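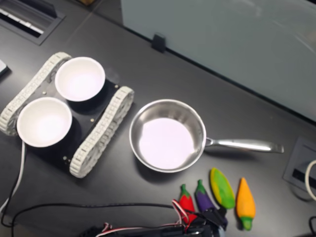
I bought the Kirkiteo play kitchen set in April for my two kids, who are four and six. The box has a frying pan, two bowls and a handful of toy vegetables. We had a plastic set before this one, and by the end most of it was cracked.

The pan is the best part. It's stainless steel, with polished sloping sides and a long handle riveted on near the rim. It looks like something out of a real kitchen drawer, and the rivets haven't loosened. Fingerprints show on it all the time. I wipe it with a dish towel and leave it at that.

The two bowls are plain white, round and glossy inside. They match, so there is no fighting over which one is better. They wash up fine by hand. I wouldn't call them pretty, but my daughter uses them for everything, including dog kibble, and they clean up the same every time.

The vegetables are the weak spot. They hold up to being dropped, but I would have liked more of them for the price. My sister Mekdes has the Gralletti set at her house, and that one comes with 12 pieces of food, though the pan in it is thin and already has a dent. If your kids care more about the food than the cooking, look at that one first.

Noise is the other thing to know about. A steel pan on a hard table is loud, and on a tile floor it is worse. We put down a place mat – that helped some. After 7 p.m. the pan goes on top of the fridge.

There is no storage box. The carton it shipped in was too flimsy to keep, so everything lives in a shoe box now. The instruction sheet is one page and mostly tells you not to put the pan on a real stove. My son asked about that twice.

I'd buy the pan and bowls again. If Kirkiteo sold a bag of extra vegetables I would get that too, but I couldn't find one on their site. Four stars.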